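Rumero Home Screening System
Setup Guide, Section 4: Adding Films and Running a Screening

Last updated: April

Complete Section 3 (network and display) before starting this section. You will need your Rumero account password, the remote, and a drive with at least one film on it.

4.1 Connecting a film drive

1. Turn the player off at the front button and wait for the light to go out.
2. Plug the drive into port A on the back panel. Port B is for service use.
3. Turn the player on. The drive appears under Sources within a minute.
4. Select the drive and press OK.
5. Choose Scan Now. The first scan of a large collection can run for an hour or more. You can leave the room, but don't unplug the drive.

Note: One library holds up to 1,000 titles. If you have more, create a second library under Settings > Libraries and scan the next drive into that one.

CAUTION: Removing a drive during a scan can damage the title index. If this happens, go to Settings > Libraries > Rebuild and start again from step 4.

4.2 Matching titles

The player reads each file name and looks for a match in the Pova film listings. Most titles match on the first pass. Short titles, remakes and films released under different names in different countries often need to be matched by hand.

1. Open Library > Unmatched.
2. Select a title.
3. Type the name of the film and the year of release. If you don't know the year, enter the name of the lead actor or the director.
4. Pick the correct entry from the list and press OK.
5. If nothing fits, choose Enter My Own and fill in the cast, director and running time.

Actors are sometimes credited under more than one spelling. To join two spellings into one cast page, open either page, press Menu, and select Merge Name. All films from both pages will be listed together. Merging can be undone from the same menu.

Note: Dubbed and subtitled copies of the same film count as two titles unless you group them. Highlight one, press Menu, select Group With, and choose the other.

4.3 Setting the audio

1. Start any film and press Audio on the remote.
2. Choose the language track.
3. Choose Stereo if you are using the speakers in the display, or Full if you have a separate speaker set.
4. Press Save for This Film or Save for All.

Song sequences on older releases are often mixed much louder than the dialogue. Turn on Level Sound to even them out. The setting has two strengths -- start with Low, and move to High only if you still find yourself reaching for the volume.

If the voices run ahead of the picture, open Audio > Delay and press the right arrow until they line up. Each press adds 17 milliseconds. Do this with a close-up of someone talking. Crowd scenes and songs are hard to judge by.

4.4 Subtitles

1. Press Subs on the remote.
2. Select a language, or Off.
3. Under Size, choose Small, Medium or Large.
4. Under Position, choose On Picture or Below Picture. Below Picture only works with films wider than the screen.

Subtitle files stored separately must have the same name as the film file and sit in the same folder. Rescan the drive after adding them.

4.5 Planning a double bill

A program plays two or more films in order, with a break between them.

1. Open Programs > New.
2. Give the program a name.
3. Add films with the green button. Use the arrows to change the order.
4. Set the break length. The default is 15 minutes.
5. Enter a start time, such as 7:30 p.m., or leave it blank to start by hand.
6. Press Save.

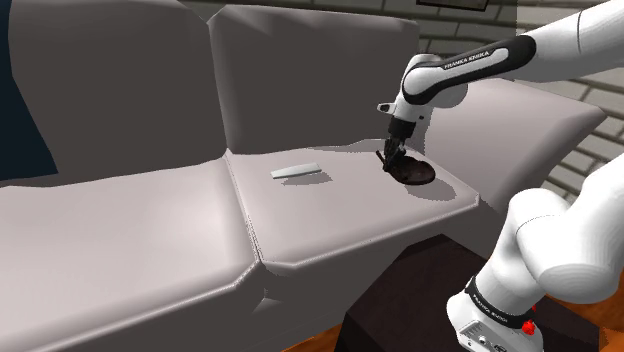

Image: Donbridge Interiors / Nahom Woldemariam

During a break the screen shows a countdown and the name of the next film. Press OK to end the break early. Press and hold OK to add five minutes.

Trailers can be placed before any film in the program. Choose Add Trailers, then select by actor, director or genre. The player downloads them when you save, so build the program ahead of time if your connection is slow.

CAUTION: Do not cover the vents on top of the player. A long program warms the case, and the player shuts off if it gets too hot. If this happens, clear the vents and wait until the light turns from red to white.

4.6 Watch history and favorites

Each user profile keeps its last 400 viewings. Older entries are dropped. To keep a film on record, add it to Favorites with the yellow button -- favorites are never removed unless you remove them.

To clear a profile's history, open Profiles, select the name, and choose Clear History. Favorites and saved programs are kept.

Section 5 covers parental settings and PIN codes.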